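Zisley Cable Dress Kit for Small Robot Arms

Shop > Arm Accessories > Cable Management
Sold by Lanedwood
Listing updated May 2021
Price: $63 per kit
In stock, ships from our own bench

Hi! I run Lanedwood out of one corner of a shared workshop, and this is the kit I wish I could have bought when I was setting up my first arm. It's a set of straps, soft sleeves and swivel clips that keeps your power and signal cables riding along with the arm (and away from the part of the arm that's trying to pick things up). If you've ever watched a cable catch on the lip of a bin and pull its own plug out, you already know why I got into this.

The idea is pretty simple. You leave a generous loop at the wrist so the last joint can turn, you leave a second one farther back for the elbow, and everything between gets held down just firmly enough. Most people strap their cables too tight. I sure did! The first version of my own setup looked beautiful standing still, and then the wrist turned and everything went stiff as a board.

I do nearly all my fitting and testing on bin picking, mostly with plain blocks in a sheet-metal bin, and bins are rough on cables. The wrist has to go down inside the walls, so whatever loop you've left up there goes down with it. A big floppy loop that's fine over an open table can end up brushing a wall or lying across the very block you're after.

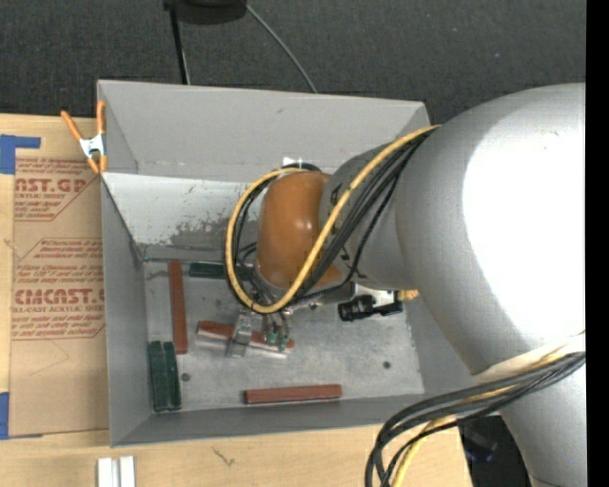 So my advice is to set the loop size with the arm at its lowest pick, right in the corner of the bin you like least, and then check it again at the top of the travel. Do it by hand with the power off if your arm lets you. Mark the spot on the sleeve with a bit of tape, pull the strap snug, and run the slow version of your program a few times before you let it go full speed.

What you get

Soft hook-and-loop straps, 6 of them, long enough for a forearm segment
Braided sleeve, 25 inches, split down one side so you don't have to unplug anything
Swivel clips, one pair
A printed fitting sheet (my drawings, sorry in advance, but they do the job)

Weight: 446 grams packed
Color: black only for now

Will it fit my arm?

If the segments are smooth and rounded, yes, almost certainly. The straps have a grippy backing and they don't need screw holes. I've had them on the Vedberg arm the workshop shares and on a homemade one with square tube for a forearm. The square one worked too, though I had to put some foam on the corners first. Very skinny wrists are harder, and for those I'd add the Rafferty wrist band, which I also carry.

Can I run air line through it?

A thin one, sure. Put it in first and lay the cables over it, and don't let the strap pinch it.

Will it stop my cables from wearing out?

It'll slow things down a lot, but cables that bend all day get tired no matter what you do. Feel along the loop every so often with the power off. If you find a soft spot or a kink, swap that cable.

Returns

Send it back if it doesn't suit your build, even if you've already cut the sleeve (I cut mine wrong the first time, too). I'm planning a longer kit for bigger arms and hoping to have it up by December. If you want one, drop me a note with your forearm length and the number of cables you're running, and I'll put you on the list.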